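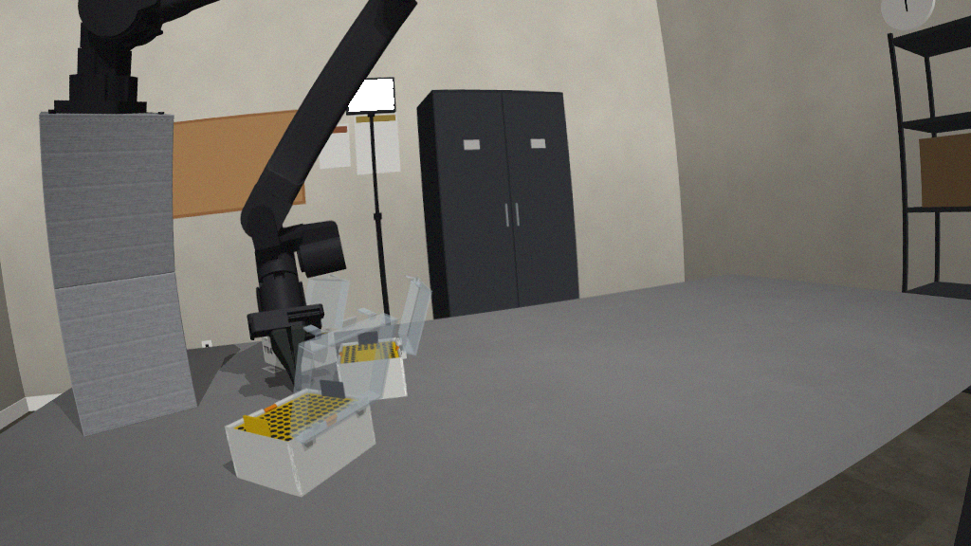
4 min read

Budgeting for an arm to handle pipette tip boxes - what am I leaving out?

Posted by Corey Tapsell, 25 Mar 2018

We are a small testing lab and I have been asked to put together a request for one robot arm on one bench. The job is moving tip boxes and getting lids open and shut so the people on the early shift don't have to. I've been working in simulation so far and nothing has been bought.

The quote from Jiditz covers a Brinon arm, a two-finger gripper and the controller. It does not cover a table, a mount, installation or training. My manager wants a single number by June and does not want me coming back for more later. She is fine with a bigger number if I can say what each line is for.

What did you end up paying for that was not on the quote? Also, is it worth raising the arm up on a pedestal, or should I bolt it straight to the table and save the money?

srisuk_lab

We went through this last year with a different arm. Things that were missing from our first request:

1. The mount. Ours was $800 for the riser and plate, and the shop took 5 weeks to make it. Get that drawing out early.

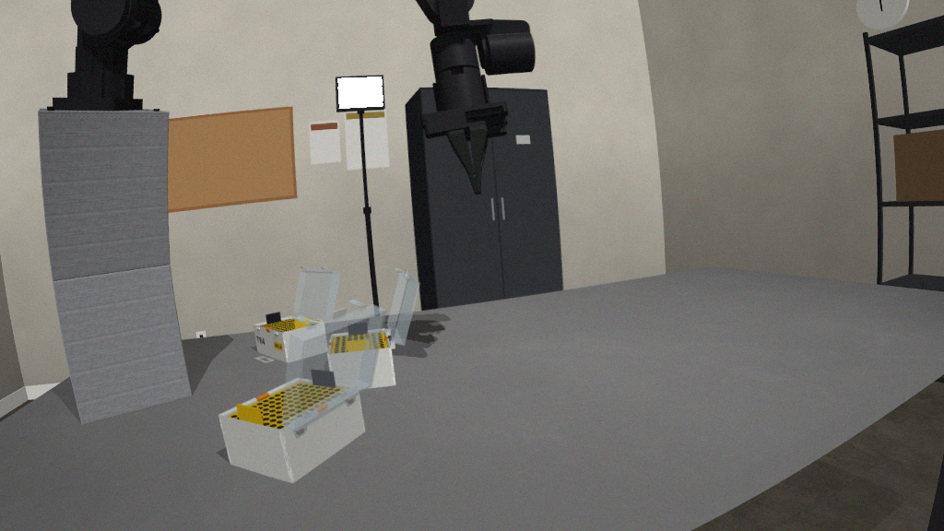 2. Bench space. People plan for the footprint of the arm and forget what the boxes need once they are open. Your boxes are the hinged kind, and with the lids up and the boxes grouped that close, a lid ends up standing in front of the next box. The fingers have to come down past it. Either space them out or pay for a longer table. We also bought locating trays, because a box that gets nudged out of place is a box the arm misses.

3. Spare fingers. Order a second set with the gripper. They are cheap next to the shipping on a rush order.
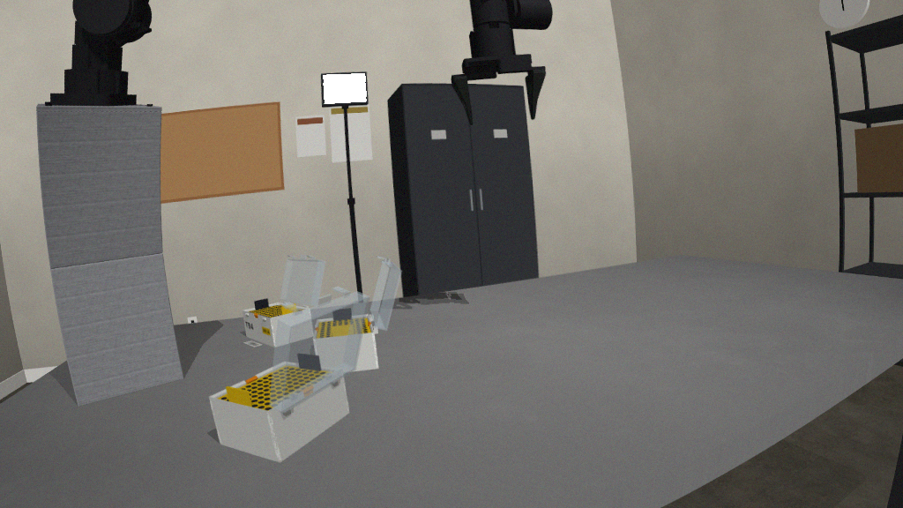 4. Safety review. Ask your own safety office what they charge before you ask anyone outside. Ours was free but slow.

5. Somebody's time. This was our biggest line and it was not in the request at all. I spent most of a summer on it.

Pedestal or no pedestal depends on reach. I would not decide it on price.

oldbench7

Just get the cheapest one. They are all the same now.

m_harrow

I don't agree with the post before mine. The arms may be close, but the support is not, and for a first arm you will be on the phone a lot. Ask Jiditz who picks up and what it costs after the first year. Get it in writing.

On the mounting, you already have the simulation, so use it before you spend anything. Set up the same job with the arm on the table and again with it raised, and keep the boxes in the same places both times. Look at how folded up the arm gets when it works close to its own base. 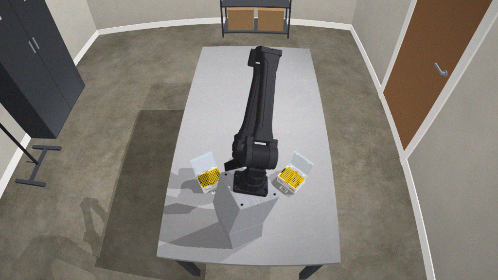

Then check the far boxes too, with the lids open, and write down every spot it can't get to cleanly. If both setups reach everything, bolt it to the table. If only the raised one does, you have your reason for the pedestal and can put it in the request in one sentence.

One more cost is the boxes themselves. We use Wament tips at $89 a case and switched brands halfway through, and the new lids opened to a different angle. That meant teaching every lid move over again. Pick the brand first and ask purchasing to leave it alone.

Corey Tapsell

Thanks, this helps. The mount and the trays were not on my list, and neither was my own time. I'll run it both ways and ask about support after year one. Does anyone know if the trays have to be metal, or is printed good enough to start with?

srisuk_lab

Printed is fine to start. Ours still are.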